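I have now sat through enough robotics club showcases to have a strong opinion, and the opinion is that we should let the kids do more of it in simulation and stop acting like that's the cheap version.

I know how this goes over with the parents, because I've heard it at pickup. "So it's basically a video game?" Well, sort of! But I spent most of May in the back of the room while Saranya Salian's seniors worked on their final project, which they named Melis, and I have rarely seen teenagers argue that hard about the angle of a wrist. They had one arm, one lumpy green thing to pick up, and a gray void to do it in. They thought it was great.

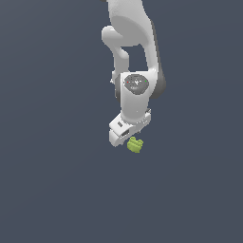
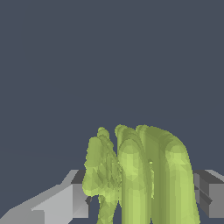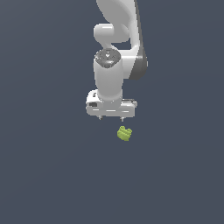
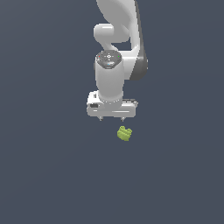 Melis, somewhere among its 600 attempts.

Elango Palaniappan kept the log for the group, all 600 of them, and he let me scroll through it (my eyes glazed over by attempt 51, sorry Elango). When I was in a club like this we had one arm with a stripped gear and a waiting list. I got maybe four turns in a whole semester and spent most of each one being scared of breaking it. These kids aren't scared. They try something dumb at 3:30, they try something a little less dumb at 3:40, and by the time the late bus comes they're fighting over whether to open the fingers wider or come in from the other side.

Now, the other camp has a point and I don't want to be a jerk about it. Krishnamoorthy Pinto coaches over at Konthorpe and he won't let his team touch a simulator until they've wired a motor by hand. Real objects slip. Cables snag. A battery dies in the middle of your big moment and you have to stand there and cope. He told me a kid who has only worked on a screen will fall apart the first time a table wobbles, and yeah, some of them will. I'd still take the kid who has already been wrong a few hundred times and is used to the feeling.

What bugs me is the judging. Our regional showcase gives up to 100 points, and a sim project gets marked down right away for having "no physical build." Nandini Achari asked one of the judges about it and was told the hardware shows commitment. Our club's real arm kit would cost $400 just to repair! That's a fundraiser, and a big one for us. Some schools can write that check and some can't, so let's not call it commitment.

Give the sim teams their own category, or score the thinking and the log along with the hardware. I'd be happy with either one, and I've already sent the organizers an email that was probably too long.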